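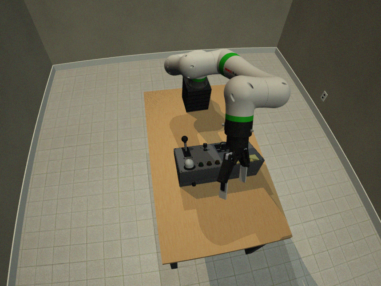

# Reaching for the box: a bench arm in the Nitanside workshop

Zane Ķēniņš, project report, 23/10/2021

My project began as a plan to put an arm on a bench in the shared workshop at Nitanside and teach it to reach for things, and it has grown into a good deal of work on the computer before any real bench gets drilled. I hadn't expected to enjoy that part so much! Ojārs Priedītis, who looks after my project, suggested building the whole corner as a simulation first, with the table, the arm and the box all in place, and I am very glad I listened to him (after a week of arguing).

## Setting up the room

I gave the model a tiled floor, plain walls and a wooden table, and stood the arm on a black pedestal behind the box. My first pedestal was too low, and the elbow kept dipping towards the box whenever the arm stretched out, so I raised it in small steps until I stopped holding my breath. The clock and the shelf on the back wall do nothing for the results. I spent a whole evening on them all the same, as the place felt rather lonely without them.

The box took longer. I moved it along the table more often than I like to admit, first too near the pedestal, where the arm had to fold itself up like a deckchair, and then too far out. It now lies across the table in front of the pedestal, and the arm can bend comfortably at every place I want it to go.

## Teaching the moves

For this first stage I kept to one simple job. The arm starts from rest, travels to a chosen spot over the box, opens the gripper and waits there. I named the program Fitis, and it stores each spot as a short list of joint angles, which I can nudge by hand and save again. Jurgita Eglītis lent me her notes on joint limits, and they saved me from a very silly mistake at the wrist, where I had a sign the wrong way round and the hand kept turning up to face the ceiling.

I set up 5 spots along the box and ran each one 8 times. A run counted as good if the fingertips stopped within 2 mm of the saved position and nothing bumped into anything on the way. The spots in the middle behaved nicely from the start. The ones at the ends needed an extra stopping point above the box, so that the arm comes down from a height and doesn't sweep in sideways.

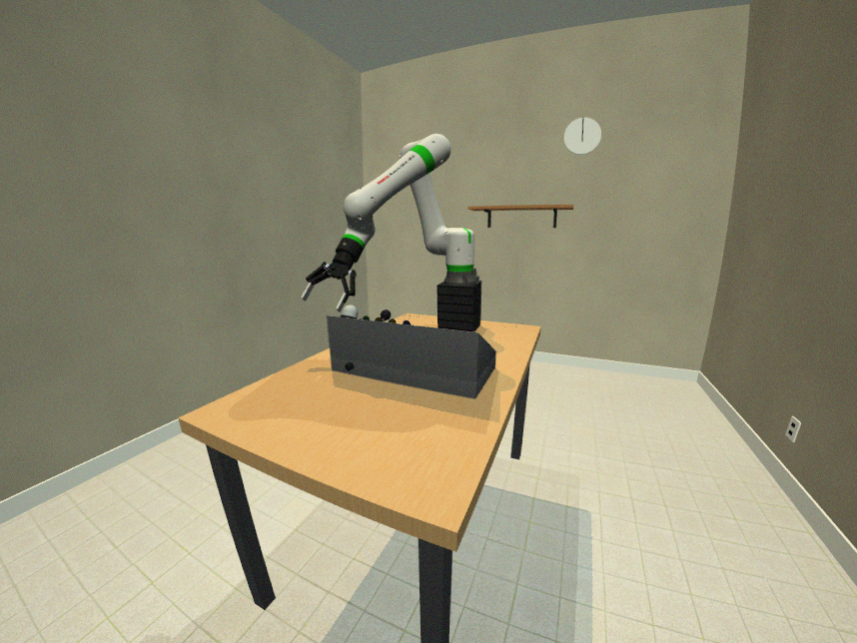 *The arm over the left end of the box, with the gripper open.*

## What still bothers me

The shadows are lovely to look at, but they made it hard to judge by eye how high the fingertips were, and for a while I trusted my eyes more than the numbers. I now print the height beside every run. I have also not tried gripping anything yet, and I suspect that will be a longer chapter than this one.

In November I hope to start on the real bench with Glória Bragança, who has offered to help me cut the top. The first thing to settle is where the pedestal bolts go.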